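Vultemer Fanik Hand-Held Demonstration Gripper
Two-finger teaching tool with wrist camera, for recording manipulation tasks by hand
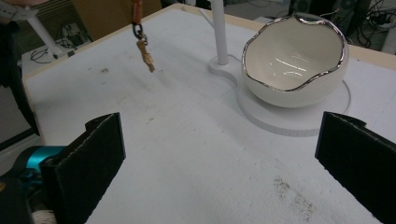 The Fanik is a hand-held gripper for recording demonstrations without a robot present. The operator holds the tool, performs the task at normal working speed, and the unit logs camera video, tool pose and finger opening on one clock. Recordings are replayed or used for training on any arm fitted with the matching Fanik-R end effector, which has the same finger geometry and camera position.

Typical tasks are pick and place, hanging and unhanging small items, placing objects into bowls and trays, and sorting on a bench. Tasks that need more than two contact surfaces, or force above the grip limit of the finger springs, should be recorded by remote control with the Nyanda leader arm (sold separately).

What is supplied

Fanik gripper body with trigger and wrist camera
One pair of foam-covered finger pads, fitted
One spare pair of pads, black
Hand strap
USB-C cable, 3 m
Calibration board
Hex key for finger screws

The receiver software is a download. A Fanik-R end effector is not included.

Specifications

Fingers: two, parallel travel, mirrored
Stroke sensing: magnetic encoder, read at every camera frame
Mass, with pads: 1061 g
Recording time on one charge: around 47 minutes
Charge while recording: yes, over the supplied cable
Operating temperature: 5 to 33 °C
Storage: internal card, removable
Trigger: proportional, left- or right-hand use

Finger pads

The foam gives a soft contact on glazed, polished or irregular surfaces and lets the fingers close on thin parts such as cord, chain and strap ends. It is cut to shape, not molded, and loose fibers along the edges are normal. Trim long fibers with scissors. Do not pull them.

Replace a pad when the foam no longer returns to its full thickness, or when it has lifted from the backing at any corner. Always replace both pads of a pair. A difference in thickness between left and right shifts the grip center and will show up as an offset on the robot. Run the finger zero routine after every pad change.

The pads on the tool and on the Fanik-R must be the same type. Recordings made with foam pads and replayed with bare fingers are not supported.

Preparing the work area

A plain matte tabletop is suitable. Scuffs, specks and other small marks on the surface can be left in place; the pose tracker uses fixed detail, and a completely blank top with a blank surround tracks less well. Background equipment does not need to be cleared provided it stays still for the length of the session. Moving cloth, swinging cables and people walking behind the table should be avoided.

Use even overhead lighting. Shiny metal trim and glossy glaze produce highlights that move with the tool. These do not affect pose tracking in normal use, but a lamp reflected directly into the camera can reduce exposure on the rest of the view.

Suspended objects need to settle before each take begins. Wait for the object to stop swinging, then press record.

Recording a demonstration

1. Switch on and wait for the steady light.
2. Open the fingers fully and close them once. This sets the stroke range.
3. Hold the tool over the work area with the fingers open and the start objects in view.
4. Press record. Keep still for one second.
5. Perform the task in one continuous motion. Do not steady objects with the free hand.
6. Release, withdraw the tool, and press record again.

Discard a take if the camera was covered at any point. For a single short task, Stelusholm applications staff suggest 11 good takes as a first check on replay, with the start position of the object changed between takes. Training sets are larger and depend on the task.

Compatibility

Fanik-R end effector, all revisions. Nyanda leader arm, for mixed sets of hand-held and remote-controlled recordings; select "common clock" in the receiver before the first take. The earlier Fanik tool with the fixed trigger uses a different recording format and needs the converter.

Spares

Foam finger pads, pair
Hand strap
Finger screw set
Camera window
Replacement battery (service fit only)

Orders and service

Sales: Naveed Marwat, Vultemer, Stelusholm office
Applications support: Mwajuma Shirima
Repairs and calibration: Magnus Dow

Quote the serial number from the underside of the grip in all service requests. Remove the storage card before returning a unit.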